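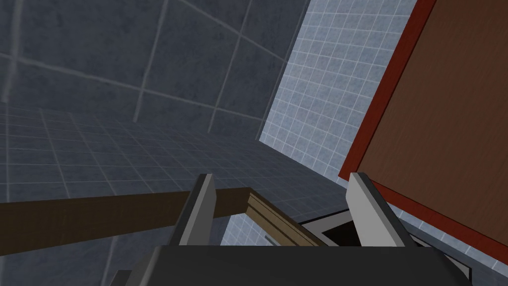 Accreditation for the Gonetti Cup: what has changed

Jihad Issa has run media operations for the Gonetti Cup for 5 seasons. The basketball tournament returns on July 19, 2025, at the Sarkus Arena, which holds 3,000, and the rules for reporters and photographers were rewritten in May. We spoke to him at the arena office.

The main change concerns numbers. Last season the organisers issued 200 media passes. This year the limit is 100, of which a fixed share goes to photographers. "The baseline positions were overfilled," Issa said. "Officials had to step over camera bags during live play. We measured the space again and set the limit from that."

Photographers will now be given a numbered floor position for each half and must stay seated while the clock is running. Changing ends is allowed at half-time only. Flash is not permitted. Remote cameras behind the backboard need a separate form and must be fitted, with a safety cable, before the doors open.

Written press sit in block C, level with the free-throw line. Each desk has one power socket and a wired connection. Printed box scores are handed out at the end of every quarter, and the full play-by-play follows after the final buzzer.

Access to players is handled by Damir Georgiou, the team liaison officer. The mixed zone opens once both teams have left the court. "One question per outlet on the first pass," Georgiou said. "If there is time we go round again. The losing coach speaks first and then the winning coach."

Interviews on the court itself are kept for the host broadcaster, Starkus. Other outlets may record sound in the mixed zone, but video must not be published until the broadcaster has gone off air.

Issa expects the limit to stay in place next year. "I would move the written press closer before I added passes," he said. Collection is from the Ionescu Street entrance, and photo identification is required.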